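# Wedding blanket

A **wedding blanket** is a bed covering given to a couple at or shortly before their marriage, or bought by their families for the room they will share. The term covers quilts, woven throws and printed plush blankets. In Chinese and Chinese diaspora households the usual colour is red, and the usual ornament is the double-happiness character.

## Colour and ornament

Red is the customary colour of Chinese weddings and is carried through clothing, envelopes, paper cuttings and bedding. On blankets it is normally the ground colour, with the motifs printed, woven or embroidered over it in gold, silver or white.

The double-happiness character (囍, *shuāngxǐ*) is made by setting two copies of the character for joy (喜) side by side. It is used as an emblem more than as a word in running text. Printed blankets often repeat it in several styles on the same cloth, mixing brush forms with heavier block forms, and may turn some of the characters at an angle so that the pattern can be seen from more than one side of the bed. Other common motifs are mandarin ducks, dragons with phoenixes, peonies and hearts. English phrases appear on many machine-printed designs.

## Types

Older sets were built around a quilt with a silk or satin face, filled with cotton or silk floss and tacked by hand. These are still made, but they are heavy and hard to wash, and many families now keep one for display and use a lighter blanket day to day.

Printed blankets of polyester plush are the most widely sold form. They are sized for a double or queen bed, with 200 cm a common width. The pile is brushed in one direction, and the print can look lighter or darker depending on which way it has been smoothed.

## Use after the wedding

Custom differs on how long the blanket stays on the bed. Some couples leave it in place for the first month and then store it until the lunar new year. Others keep it on as an ordinary winter blanket until it wears out. The textile writer Ayten Toprak, in a household survey carried out in the town of Rivwood, recorded 833 pieces of bedding kept from weddings. She found that printed blankets were far more likely than quilts to be in regular use — on beds, over sofas, or as a soft surface for sorting and folding clothes.

A second cloth is sometimes laid over the blanket in daily use. A plain cotton sheet or a light cover keeps lint and dust off the pile and is easier to wash than the blanket itself. Dark clothing in particular picks up loose fibres from new plush.

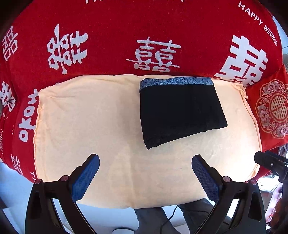 *A folded black garment on a cream cloth, spread over a red blanket with double-happiness characters and the words "HAPPY WEDDING".*

## Care

Red dyes may bleed in the first few washes, so the blanket is washed alone in cold water. Plush is dried flat or over two lines, out of strong sun, and is not ironed. Fabric softener flattens the pile. Filled quilts are aired and spot-cleaned, and the outer cover is removed for washing where the stitching allows it.

For storage the blanket is folded with the printed side inward and kept in a breathable cotton bag. Refolding it along different lines once or twice a year prevents permanent creases — this matters most for satin faces, which mark easily.

## See also

- Double happiness
- Trousseau
- Quilt
- Bedspread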